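Ticket 1343-B: Snack sorting policy releases early on crinkly packaging
Project: Pascual (tabletop pick and place)
Status: Reopened
Component: demo recording / training data

The vendor's reply on the last round was that our demonstrations were "inconsistent" and that more of them would fix it. I don't buy that yet, so I'm reopening this and writing down what we have.

Symptom: the arm closes on a packet, lifts, and opens before it reaches the target. It happens with thin wrappers far more than with boxes or bars. The Herkine trainer reports the training run as healthy, with a nice flat loss curve. I don't put much weight on that. The curve was just as flat before we fixed the swapped left and right finger channels, and the policy was useless then.

Data in use: 1,343 demonstrations, all recorded by hand with the hand-held gripper, no teleop. Task is moving packaged snacks between the table and a tray. Of those, 51 are flagged by the Diltness checker as "low confidence grasp." The checker doesn't say what it means by that, and the manual is one sentence long on the subject.

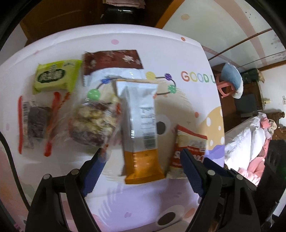

First thing I tried was the obvious one, dropping the 51 flagged demos and retraining. No change that I would defend in front of anyone. The arm still opened early on the soft wrappers. So either the flag is picking out the wrong demos or the problem isn't in the grasp at all.

Second thing was finger width. The recorder logs the opening of the gripper, and the policy learns to reproduce it. With a bar, the fingers stop at a clear width. With a bag full of air they keep closing slowly while you carry it, because your hand keeps squeezing. When I plotted width for the soft items, a lot of the tracks never settled. The support page calls this "natural variation in human demonstration." It may be natural, but the policy has no way of knowing which part of the squeeze mattered.

Vendor suggested turning on width smoothing in Zurnell. Tried it at the default setting. It smoothed the squeeze and also the release, so now the arm opens late on some items and early on others – I would not call that progress. Turned it off again.
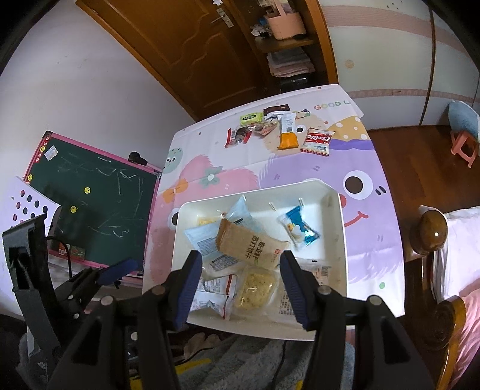
Third thing was timing. I went through the release moments by eye and compared them with the logged ones. In 2 recording sessions the width log runs behind the video. That means the picture says "above the tray" while the number still says "closed," and later the number says "open" when the hand has already moved off. Anything trained on that will learn a muddle. Neither session was flagged by Diltness. I'd like to know what the checker does check.

Asked whether the lag could come from the cable or from the recorder clock. Answer was "please update to the latest version." Updated in September, same lag on replay of the old files, as you'd expect, given that the files were already written.
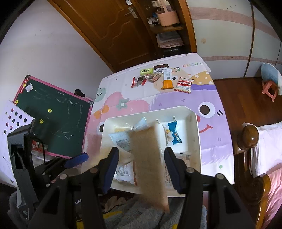 My working guess is that the early release is two problems stacked on each other, the drifting width on soft packets and the late log in those two sessions. What bothers me about the "record more" advice is that the hard cases come from the motion itself. When a tan packet hangs between the fingers just above the tray and it's smeared by movement, the video gives the policy very little to line up with the width number, so the number had better be right. More demos recorded with the same fault would only give us more of the fault.

Next steps:
- Pull both lagging sessions and retrain without them, smoothing off.
- Re-record the soft wrappers only. Close once, hold, stop squeezing, carry, pause over the target, open.
- Compare against the current policy on the same items in the same starting spots.

Not closing this on a training curve. I want to see it carry thin wrappers all the way over before anybody marks it resolved.

Vendor support: please answer the question about the Diltness flag. It has been asked twice.

Related tickets
Pascual: left and right finger channels swapped after import
Zurnell: smoothing setting resets on restart
Diltness: export of flagged demos drops file names
Herkine trainer: loss plot shows old run after reload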